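Imprimer | Envoyer par e-mail
14 partages · 2 commentaires

4. Ce que racontent les plaintes pour cambriolage, et ce qu'elles laissent de côté

4.1. Retour sur le corpus

Je reprends là où la section précédente s'arrêtait, c'est-à-dire au moment où j'ai enfin obtenu l'accès aux dossiers de Lisine. Il y en avait 433, tous des cambriolages de logement, tous classés sans suite ou clos au moment de la consultation. J'avais imaginé des cartons, de la poussière, une petite salle sans fenêtre. J'ai eu droit à un poste informatique, au logiciel Stanex (que les agents détestent cordialement) et à une chaise dont le dossier cédait dès qu'on s'y appuyait.

Première déception, il a fallu trier. Beaucoup de procès-verbaux tiennent en quelques lignes : une adresse, une fenêtre forcée, une liste d'objets, une signature. Pour travailler sur le récit lui-même, j'avais besoin de textes où la victime parle un peu, hésite, se corrige. J'en ai retenu 220. Oksana Vakulenko a relu de son côté tous ceux que j'avais écartés et m'en a fait repêcher plusieurs, déjà compris dans ce total. Nous n'étions pas toujours d'accord, et je garde un souvenir assez vif d'un après-midi entier passé à discuter d'une plainte de quatre phrases dont la dernière disait simplement : « Je ne sais plus si j'avais fermé. »

Cette phrase, sous une forme ou une autre, revient sans cesse. C'est par elle que j'ai commencé le codage.

4.2. L'heure reconstruite

Les formulaires demandent un créneau : entre telle heure et telle heure. Pour l'enquêteur, c'est tout à fait raisonnable. Pour la personne qui rentre chez elle et trouve ses tiroirs par terre, c'est une question épouvantable ! Elle sait quand elle est partie (à peu près), elle sait quand elle est revenue, et entre les deux elle n'a rien. Alors elle reconstruit. Elle se souvient qu'un voisin a sorti son chien, qu'un volet claquait, que la lumière de l'escalier était allumée — et le procès-verbal finit par porter un créneau bien propre, qui a l'air d'une observation.

J'ai été frappée par le nombre de plaignants qui resserrent leur créneau au fil du dépôt. Une habitante du quartier de Cestum déclare d'abord « dans la journée », puis « l'après-midi », puis « vers 16 heures, quand il y a eu du bruit dans la cour ». Le bruit n'avait pas été mentionné avant. Je ne dis pas qu'il est inventé, je n'en sais rien et ce n'est pas mon affaire. Je note qu'il arrive dans le texte après la troisième relance de l'agent, et que la version enregistrée dans Stanex ne conserve que l'heure.

Ihor Boiko, qui a longtemps reçu des plaintes et que je remercie pour sa patience, m'a fait remarquer que je lisais ces documents comme une littéraire. Il a raison. De son point de vue, un créneau large ne sert à rien : on ne peut ni demander les enregistrements d'un commerce, ni interroger utilement le voisinage. Il relance donc, comme on le lui a appris. Nous avons fini par convenir que nous décrivions la même chose, lui par le guichet et moi par la marge.

4.3. Les voisins, dans un rayon variable

Les procès-verbaux de voisinage m'ont donné plus de mal. La consigne locale veut qu'on frappe aux portes dans un rayon de 300 mètres. Dans le centre de Lisine, cela représente un monde fou. Du côté de Dmytriv, où les maisons sont espacées et les jardins profonds, on a parfois fait le tour en une petite demi-heure, et encore, en comptant le café offert.

Ce qui change d'un secteur à l'autre, c'est la manière de dire « je n'ai rien vu ». Au centre, la formule est sèche, elle occupe une ligne. À Dmytriv elle s'étire, elle s'excuse presque : on n'a rien vu mais on avait bien remarqué une camionnette la semaine d'avant, on n'a rien vu mais le portail était ouvert, ce qui n'est pas dans leurs habitudes. Marichka Tkachenko propose de parler de « témoignage d'ambiance ». J'aime bien l'expression et je l'emprunte ici, même si elle m'avoue ne plus en être très contente.

4.4. Les entretiens

Restaient les gens. Entre le printemps et octobre, Daryna Marchuk et moi avons mené 31 entretiens avec des personnes ayant porté plainte, le plus souvent chez elles. Chacune relisait son procès-verbal devant nous, puis racontait ce qu'elle voulait. J'avais préparé une grille très sage, que j'ai abandonnée dès le deuxième rendez-vous (elle figure tout de même en annexe, par honnêteté).

Presque tout le monde commence par corriger un détail minuscule. Le collier n'était pas dans la commode, il était dessus. La porte du garage n'était pas bleue. Viennent ensuite les choses que le formulaire n'a jamais demandées : le bruit du frigo dans la cuisine vide, le gant de jardin déplacé, l'envie de tout laver. Une dame nous a parlé très longtemps de ses placards restés ouverts et à peine une minute des bijoux. Dans le procès-verbal, évidemment, la proportion est inverse.

Figure 2. Globe terrestre de bureau sur une nappe blanche à motif de baies orange.
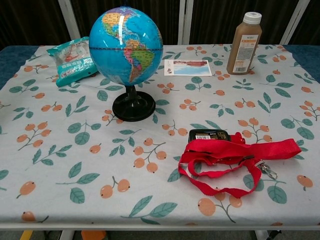

4.5. Limites, et deux ou trois regrets

Mon corpus est local et je ne prétends pas qu'il vaille pour ailleurs. Il ne contient par définition que des gens qui ont porté plainte, et plusieurs personnes interrogées connaissaient quelqu'un qui ne l'avait pas fait. J'aurais voulu rencontrer ces absents, je n'ai pas trouvé le bon moyen de les approcher sans les mettre mal à l'aise.

Autre regret, le codage des relances. Stanex n'enregistre pas les questions de l'agent, il faut les deviner à partir des réponses, et c'est un exercice glissant. Hanna Zhuravel a recodé une partie des textes sans connaître mes catégories. Nos désaccords portent surtout sur les créneaux horaires — là où je voyais une relance, elle voyait souvent quelqu'un qui réfléchit tout haut. J'ai conservé les deux lectures dans le tableau de l'annexe, et la section 5 s'appuie uniquement sur les cas où elles coïncident.

Imprimer | Envoyer par e-mail
Partager cette page (14)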